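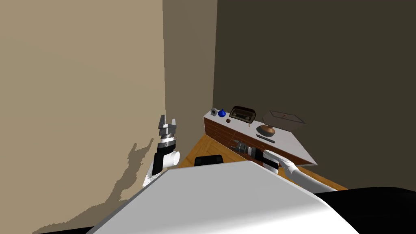

Pre-session checklist, two-arm teleoperation, simulated kitchen (Atstead room)
Completed by: Asabe Usman
Date: Jan 18, 2026
Applies to: any session where a person drives the arms by remote to record a task. Yes, including short ones.

1. Operator station
1.1 E-stop pedal within reach of either foot. OK.
1.2 Chair locked, castors not chewing the headset cable. FAIL, then OK. Cable rerouted. Same finding as July, same cable.
1.3 Hand controllers charged above the minimum. Left OK, right at 15 per cent. Swapped.
1.4 Operator has read the Olmedo task card. Operator says yes. Operator was then asked what the task was. Marked as PARTIAL.

2. Arms at rest, before anyone takes control
2.1 Left arm clear of walls. OK, but it was left standing up near the room corner with its fingers open, like it wants to ask a question. Clearance to the beige wall looks tight from the operator's view and the shadow doesn't help. Judge it off the distance readout.
2.2 Right arm clear of counter. COMMENT. Gripper parked low, fingers toward the brick front and close to it. Any enthusiasm on the first move and we are demonstrating bricklaying. Back it off before enabling.
2.3 Both grippers answer to the correct hand. OK. Please keep doing this one. A whole batch of 11 demonstrations went in the bin over it.

3. Counter and objects
3.1 Objects on the counter top and settled after reset. OK.
3.2 Radio upright. OK. It isn't part of this task and would like to stay that way.
3.3 Small dark ball at rest. OK. If it rolls, reset the whole room. Don't chase it with the gripper. You will lose, and the recording will keep your attempts for the model to learn from.
3.4 Tray over the copper-coloured base. COMMENT. Sits at a tilt. Ceteck asset notes don't say whether it should. Left as is, query sent.
3.5 Dark utensil in front of the base, lying diagonally. OK. Approach from above.
3.6 Chair colliders switched on. OK. "It's only simulated" isn't an answer — the arm that gets these demonstrations later will be bolted to a real bench.

4. Recording
4.1 Numum logger running, disk under 100 per cent. OK, though not by a margin I'd brag about.
4.2 Speed cap on for new operators. OK.
4.3 Failed tries labelled as failed. OPEN. "Nearly" is not a label. Neither is "good effort".

5. Sign-off
Open items: 2 (3.4, 4.3). Item 1.4 to be closed by the operator reading the card, ideally with eyes on it.
Session may go ahead once 2.2 is done. Initial here when the right arm has been backed off: ______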